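Your accuracy score is not telling you what you think it is

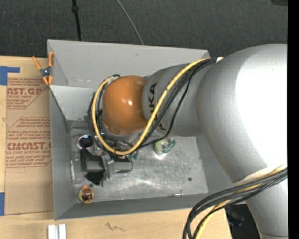
November 2020

I have sat through a lot of model demos this year, and most of them have the same slide near the start. It has one large number on it, usually above 95 per cent, and the room relaxes when it appears. I would like the room to stop relaxing.

The latest was from Brenader, who sell a churn prediction tool to firms that run subscriptions. Their number was 97. I asked what share of customers in the test data had left, and after some shuffling the answer came back as three per cent. So a model that says "this customer will stay" every single time, with no learning in it whatsoever, would also score 97. I don't claim their tool is that bad. I claim the slide gave me no way to know.

This is an old complaint and every decent textbook makes it in the early chapters. What bothers me is how little difference it has made to the way these things are bought and sold. People learn about precision and recall on a course, pass the course, and then go to work and put accuracy on the slide because that is what the director asked for last time.

The trouble goes deeper than choosing the wrong measure. Take how the data gets split. At Skolon, where I did a short contract in March, the team had 3,460 support tickets and wanted to predict which ones would be escalated. They shuffled the lot and held back a fifth for testing. Sounds fine. But the same customer would often send in several tickets on one fault, worded nearly the same way, and these ended up on both sides of the split. The model had in effect seen the answers. When we split by customer instead, recall on the escalated tickets fell by 11 points, and one manager asked whether we could go back to the first method.

I'm told cross-validation takes care of all this. It doesn't. Run it on rows that leak into each other and you get the same flattering result several times over, now with a small error bar to make it look respectable. If anything I trust it less, as people stop asking questions once they see the error bar.

Then there is tuning. Bansal published a write-up of their fraud model in which they tried 1,000 settings and reported the best of them, on the same test set they had used to pick it. The write-up is well laid out and the charts are lovely. I still have no idea how good the model is, and I doubt they have either.

The usual defence is that business users can't cope with more than one number. I have never found this convincing. These are people who read a balance sheet. They can follow a sentence such as "of every ten customers we flag, 9 were going to stay anyway", and they will have strong views on it, which may be why they are so seldom shown it.

Datstead, to be fair to them, now put a baseline beside every score in their reports: what you would get by guessing the commonest answer, or by repeating last month's. Some of the gaps are embarrassingly small. I thought better of the company for printing them, though I gather the sales side is less keen.

So before the next demo I'd ask for the baseline and the way the data was split, in writing, and I'd want to know how many versions were tried before the one on the slide. If the answer is that someone will get back to you, wait until they do before signing anything.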